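Zebra crossing

A zebra crossing is a type of pedestrian crossing marked by broad stripes laid across the carriageway. The name comes from the likeness of the stripes to the coat of a zebra. In most countries that use the marking, drivers must give way to people on the crossing, and in some they must also give way to people waiting to step onto it. Zebra crossings are found in towns and villages in most parts of the world, mainly on roads with low or moderate speeds.

The term is used loosely. In Britain it refers to a crossing with stripes, flashing yellow globes on posts at each side and no traffic signals. Elsewhere it may mean any crossing with striped markings, whether or not it has lights. In North American usage the word crosswalk is more common, and a striped crossing is one of several permitted layouts.

History

Raised stepping stones for people crossing the street are known from Roman towns, where they kept walkers clear of water and dirt and left gaps for cart wheels. Marked crossings in the modern sense came with the growth of motor traffic. Early examples used metal studs set in the road, which could be seen well by people on foot but poorly by drivers, especially in rain.

Striped markings were tested in Britain in the late 1940s and were written into law in 1951. Trials had compared several patterns and colours, and bold stripes in black and white were found to be the easiest to pick out from a moving vehicle. Other European countries adopted similar markings over the following years, and international agreements on road signs and markings later helped to make them more alike.

Signal-controlled crossings took over on many busier roads from the 1960s onwards. The plain zebra remained in use where traffic was lighter, partly on grounds of cost and partly for the shorter wait it gives to people on foot.

Layout and markings

The stripes of a zebra crossing normally lie parallel to the direction of traffic, so that a person crossing walks over each of them in turn. Their width and spacing are set by national rules, as is the overall width of the crossing. A wider crossing is used where large numbers of people are expected, for example outside a railway station or at the edge of a public square.

White on a dark road surface is the usual combination. Where the surface is pale, as with concrete, the gaps may be painted black to keep the contrast. Yellow stripes are standard in Switzerland. Some countries use yellow only for temporary crossings at roadworks.

Other markings often go with the stripes. A stop line or give-way line may be placed a short distance before the crossing to hold vehicles back from it. In Britain, zigzag lines on either side show where parking and overtaking are forbidden. 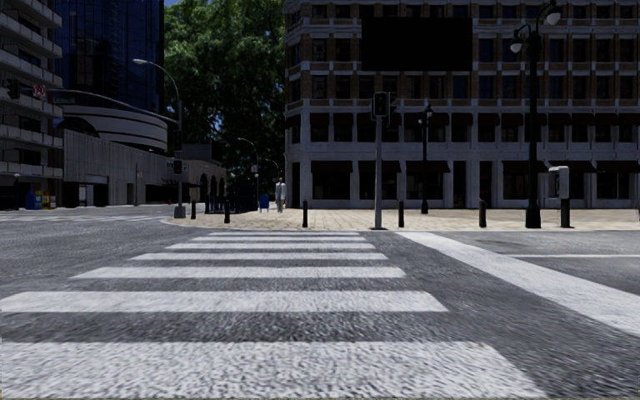
Materials

Ordinary road paint is the cheapest material and the quickest to apply, but it wears away fastest. Heavy traffic can thin it badly within a year or two, and the wear is greatest in the wheel tracks. Thermoplastic is now more common on main roads. It is heated until it flows, laid on the surface in a thick layer and left to set. Preformed sheets, which are placed on the road and fixed with a gas torch, are used for smaller jobs and repairs.

Small glass beads are mixed into the material or scattered over it before it hardens. They send light from headlamps back towards the driver and make the marking brighter at night. Grit may be added to improve grip, as a smooth marking can become slippery when wet. This is of most concern to motorcyclists and cyclists.

In older streets the stripes are sometimes formed from paving of two colours instead of being painted. Such crossings last a long time but are expensive to repair, and the contrast between the stones tends to fade as the surface gets dirty.

Rules of use

The duty placed on drivers varies. In Britain, a driver must give way to a person who has stepped onto the crossing, and the Highway Code also says that drivers should give way to people waiting to cross. In Germany, drivers must give way to anyone who clearly intends to use the crossing, and must approach at a moderate speed.

Cyclists who ride across a zebra crossing are not usually treated as pedestrians. In many countries they must dismount to gain the same priority. Where a cycle route meets a road, a parallel crossing may be provided, with a separate strip for cycles beside the stripes.

Trams are exempt from the duty to give way in several countries. Crossings over tram tracks may have separate signs to warn people of this.

Accessibility

A dropped kerb at each end allows wheelchairs and pushchairs to reach the crossing without a step. Textured paving marks the edge of the road for people with impaired sight, who might otherwise walk into the carriageway without noticing the change. The pattern of the paving differs between countries. In Britain it consists of rows of raised blisters, with red paving generally kept for controlled crossings.

Zebra crossings present a difficulty for blind users, as there is no signal to show that traffic has stopped. Quiet electric vehicles have added to this problem. Groups representing blind people have often asked for signal-controlled crossings on busy routes for this reason.

Safety

The effect of a zebra crossing on safety depends on its position, the speed of traffic and the number of lanes. Results are better on narrow roads with low speeds. On wide roads, a vehicle that has stopped in one lane may hide a pedestrian from a driver in the next. Refuge islands, raised crossings and better lighting are used to reduce the risk.

See also

Pedestrian crossing
Pelican crossing
Refuge island
Road surface marking
Tactile paving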